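Enska drawer set, notes on the data

2,349 simulated episodes, of which 977 are marked as successes. The success flag comes from a joint-angle threshold on the drawer, so a drawer nudged open by accident counts too. Treat the headline rate with care.

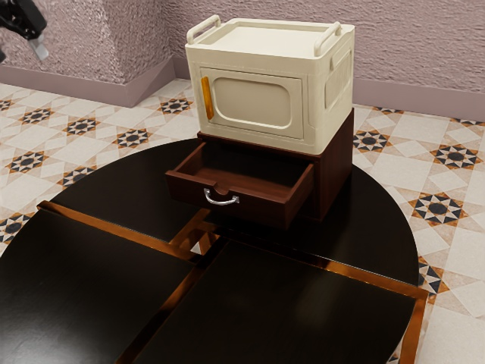
We reran the Slaoui baseline with 16 seeds and could not reproduce the gain claimed for random table finishes. The spread between seeds was wider than the gain — we would not cite it.

Glossy surfaces and clear glassware are rendered, and transfer to real ones is untested.

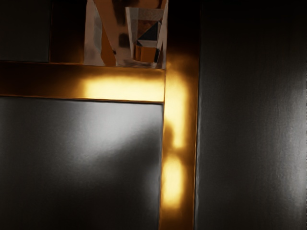

Can I use the success flag as a reward?
Only after relabeling. We checked 31 flagged episodes by hand and disagreed with several.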